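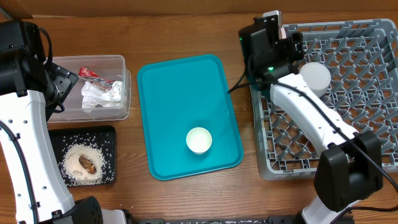 Soltari 更新のお知らせ：両腕作業の計画と認識まわりの変更点

両腕作業用の計画ソフト Soltari を更新しました。対象は、卓上の片付けと仕分けの課題を動かしているすべての作業台です。9月の定例更新に合わせて配布済みで、Saturdayビルドと呼んでいた土曜日の自動ビルドを使っている方の環境には、すでに同じものが入っています。以下、変更の内容と、既存の課題定義を書き直す必要がある箇所をまとめます。担当は計画と制御が Pendo Laizer、認識とログ解析が Reto Trummer です。

更新の背景

開発の基準にしている課題は、卓上に置いた容器のあいだで物を仕分けるものです。左腕の手前に米を入れた黒いトレー、その奥にごみを入れる透明な容器があり、中央に白いカップを載せた青緑色のトレー、右腕の下に灰色の水切りラックがあります。左腕は米の上にある異物を取って透明な容器へ移し、右腕はカップやラックの上の容器を扱います。左右の受け持ちは大きく分かれていますが、中央のトレーの上では両方の腕が同じ空間を使います。

これまでの Soltari は、左右の腕の軌道を別々に計画し、最後に干渉を調べていました。干渉が見つかると右腕の軌道を捨てて作り直します。単純で追いやすい方式でしたが、中央での受け渡しが続く課題では作り直しが重なり、右腕が待ったまま動かない時間が長くなっていました。どちらの腕が待つべきかを決める根拠もなく、右腕が待つのは実装の順序の都合でしかありませんでした。

もう一つの問題は認識側にあります。透明な容器の縁や底は深度が抜けやすく、点群だけを見ると容器の一部が存在しないことになります。計画側は存在しないものを避けようとしませんので、手先が縁のすぐ上を通る軌道が平気で出てきます。これまでは課題ごとに手作業で立入禁止の箱を置いてしのいでいましたが、容器の位置を少し変えるたびに箱も直さなければならず、直し忘れが何度も報告されていました。

計画の変更

左右の腕を共通の時間軸で計画するようにしました。共有領域を課題定義で宣言しておくと、Soltari がその領域の使用を時間の区間として割り当て、区間が重ならないように両腕の軌道を並べます。待つ側の腕は、領域の外に設定した待機姿勢まで先に進んでから待ちます。以前のように動作の開始点で止まったままになることはありません。

優先順位は、その動作が終わらないと始められない後続の動作がどれだけあるかで決めます。同点の場合は前回の計画の順序を引き継ぎます。計画をやり直すたびに左右の順序が入れ替わると、実機では両腕が譲り合うような動きになるため、この引き継ぎは既定で有効にしました。設定で切ることもできますが、切った状態での動作は確認が十分ではありません。

再計画にかける時間には上限を設けました。既定値は最大300ミリ秒です。この時間内に解が見つからないときは、直前の計画のうち安全に実行できる部分まで進み、そこで停止して次の周期を待ちます。上限を延ばすと解の質は上がりますが、物を持ったまま止まる時間も延びます。延ばす場合は、把持中の物体を置ける場所が近くにある課題に限ってください。

経路の評価には、手首から出ているケーブルの余裕を加えました。関節の可動範囲だけを見ていると、手首を大きく回してから元へ戻す経路と、小さな回転で済む経路が同じ評価になることがあります。新しい評価では回転の累積が大きい経路を不利に扱います。ケーブルそのものの形を計算しているわけではありません。あくまで目安の項なので、配線を変えた作業台では重みを見直してください。

米のトレーでの手先の制御

米のように崩れる材料の上から小さな物を取る動作では、位置だけで手先を下ろすと、山の高さの見積もりの誤差がそのまま押し込みになります。今回から、接近の最後の区間だけを力の上限付きの制御に切り替える動作を標準の部品として用意しました。課題定義では grasp の代わりに surface_grasp を指定します。

surface_grasp は、対象の見かけの高さより少し上でいったん速度を落とし、手先の電流から推定した反力がしきい値に達したところで下降をやめて指を閉じます。しきい値は手先の種類ごとの設定ファイルにあります。黒いトレーの縁に指が当たったときも反力は上がるため、縁の近くでは区別がつきません。縁から一定の距離より内側にある対象だけを選ぶ条件を、同じ部品の中に入れてあります。縁に寄った対象は後回しになり、最後まで残った場合は未処理として記録されます。

指を閉じたあとの判定も変えました。これまでは指の開き幅だけで把持の成否を見ていましたが、薄いものや小さいものでは、何も挟んでいない状態と区別できないことがありました。更新後は、持ち上げたあとに手首のカメラでもう一度見て、元の場所から対象が消えているかどうかを合わせて調べます。両方の結果が食い違ったときは失敗として扱い、やり直しは2回で打ち切ります。

米を一緒につまんでしまうことは、この制御でも起こります。異物と一緒に数粒が透明な容器に移る程度であれば成功と数えています。量を問題にする課題では、別に条件を書く必要があります。

認識の変更

Reto が担当した認識側の変更は、容器の扱いが中心です。透明な容器については、頭部のカメラの色画像から輪郭を求め、机の面に投影した輪郭と登録済みの高さから立体を組み立てるようにしました。深度は使えるところだけ使い、抜けている部分を空いている空間とは見なしません。手作業で置いていた立入禁止の箱は不要になります。古い箱が課題定義に残っていても動きますが、新しい立体と二重に効いて通れる場所が狭くなりますので、削除してください。

容器の中身と容器そのものも分けて扱います。丸めたティッシュや小さな包装のように形が決まらないものは、以前は容器の底の一部として認識されることがあり、中身が増えるにつれて容器が浅くなったように見えていました。更新後は、中身の高さを別の層として持ちます。放す高さはこの層の最も高い点を基準に決めますので、ごみがかさばってくると左手先は自動的に高い位置で指を開きます。縁の高さを越えた場合は満杯と判断して課題を止めます。

水切りラックは別の理由で手がかかりました。格子の目がひし形に開いていて、突起も並んでいるため、点群を粗くすると一枚の板に見え、細かくすると計画側の衝突判定が重くなります。今回は、上に物を置くときは板として、手先が突起のあいだに入るときは細かい形状として扱う二段の表現にしました。切り替えは動作の種類で決まり、課題定義側での指定は要りません。ラックが画像の外まで続いている場合は、見えていない部分も登録済みの外形で補います。外形の登録がないラックでは補えませんので、事前に登録をお願いします。

白いカップと白い筒形の容器の取り違えについても報告がありました。どちらも真上に近い角度から見ると白い丸になります。大きさで分けていた判定に、内側が見えているかどうかの項目を加え、さらにどの台の上にあるかを手がかりとして使うようにしました。青緑色のトレーの上にあればカップである可能性を高く見積もる、という単純なものです。課題の途中で置き場所を入れ替える場合はこの手がかりが逆に働くため、課題定義で location_prior を無効にしてください。

青緑色のトレーの表面には照明が映り込みます。映り込みの輪郭を物体として拾う誤検出は、腕が動いたときに位置が変わるかどうかを見て除いています。静止した一枚だけで判断する経路では除去が効きませんので、起動直後の最初の計画では誤検出が残ることがあります。動作上の問題は、いまのところ計画が少し遠回りになる程度です。

評価の結果

更新前後の比較には、保存してあった1224件の実行記録を使いました。実機を動かし直した結果ではなく、記録された観測を新旧の Soltari に入力し、出てきた計画を比べたものです。腕が違う動きをすればその後の観測も変わるはずですから、この方法で最後まで成功したかどうかを言うことはできません。比較したのは、計画が時間内に求まったか、軌道が登録済みの立体に触れないか、待ち時間がどれだけ見込まれるかの三点です。

時間内に求まらなかった計画は、更新後のほうが少なくなりました。減ったのは主に中央のトレーをまたぐ受け渡しの場面です。左腕だけ、右腕だけで完結する動作では、計算時間はわずかに増えています。共通の時間軸を作る処理が片腕の場合にも走るためで、次の更新で省略できるようにする予定です。

軌道の接触については、新しい版でも接触と判定された記録が18件残りました。Pendo が一件ずつ確認したところ、多くは水切りラックの位置が登録時からずれており、腕が動き出す前から立体が重なっていた記録でした。残りは透明な容器の角の丸みによるものです。立体を組み立てるときに角を直角として扱っているので、実際には通れる場所が塞がれます。安全側の誤りなので今回はそのままにしてあります。

実機での確認は、基準の課題を組んだ作業台で続けています。こちらの集計はまだ出ていません。受け渡しの待ち方が変わったことは横で見ていても分かりますが、把持の成否については、surface_grasp のしきい値を調整している途中の記録が混ざっているため、調整が済んでから数え直します。

ログ表示ツール Koton の対応

Koton では、共有領域の割り当てを時間の帯として表示できるようになりました。左右の腕の帯が上下に並び、待機姿勢で待っている区間は薄い色になります。帯を選ぶと、その時点で計画側が持っていた立体と、頭部カメラの画像を重ねて見られます。透明な容器の輪郭がずれている場合は、この表示で見つけるのが早いと思います。

停止の理由も記録に残るようになりました。時間切れ、反力のしきい値超過、判定の食い違い、容器の満杯、外形の未登録が区別されます。以前はすべて同じ停止コードになっていたので、古い記録を Koton で開くと理由の欄は空になります。変換の道具は用意していません。

記録の容量は増えています。立体の情報を計画のたびに保存しているのが主な原因です。長時間の連続運転では、設定の keep_geometry を changed にすると、立体が変わったときだけ保存されます。不具合の報告に添える記録は、できるだけ always の設定で取り直してください。

課題定義の書き換え

既存の課題定義は、片腕だけのものであればそのまま動きます。両腕を使うものは shared_region の宣言が必要です。宣言がないまま両腕の動作を含む定義を読み込むと、起動時に警告を出したうえで、以前の方式で計画します。以前の方式は次の次の更新で外しますので、それまでに移行をお願いします。

共有領域は広めに取りたくなりますが、広げるほど片方の腕が待つ時間が延びます。基準の課題では青緑色のトレーの範囲に手先の幅を足した領域にしています。透明な容器と水切りラックは領域に含めていません。左腕がラックまで、右腕が透明な容器まで手を伸ばす課題では、それぞれを別の共有領域として宣言するほうがうまく動きます。

待機姿勢は腕ごとに指定します。省略すると領域の境界に最も近い姿勢が自動で選ばれますが、頭部カメラの視野を腕が遮る姿勢になることがあります。特に右腕をラックの上で待たせる場合、手首がラックの上の物を隠しやすいので、手で指定したほうが無難です。Undale の作業台で使っている待機姿勢は、共有の設定置き場に上げてあります。

把持の指定を grasp から surface_grasp に変えるのは、米のような粒の上から取る動作だけにしてください。机や硬いトレーの上では接近が遅くなるだけで、利点はありません。

既知の問題

待機姿勢で止まっている腕に対して手動で操作を入れると、共有領域の割り当てが更新されず、もう一方の腕がいつまでも待つことがあります。手動操作のあとは計画を一度破棄してください。Koton の画面からも破棄できます。

Rashidi の手首カメラ用ドライバを古い版のまま使っていると、持ち上げ後の確認画像が一つ前の時刻のものになり、取れているのに失敗と判定されます。画像の時刻と関節角の時刻の差は Koton の詳細欄に出ますので、失敗が続く場合は先にそこを見てください。ドライバの更新手順は従来と同じです。

容器を動かした直後に計画を始めると、輪郭の更新が間に合わないことがあります。作業者が手で容器を置き直す運用では、再開の前に認識の再取得を挟んでください。自動で挟む処理は検討中ですが、再開までの時間が延びるため、既定で有効にするかどうかは決めていません。

不具合の報告は、実行記録と課題定義を添えて、計画と制御については Laizer、認識と Koton については Trummer までお送りください。どちらか分からないものは両方宛てで構いません。次回は片腕動作の計算時間と、実機での集計について掲載します。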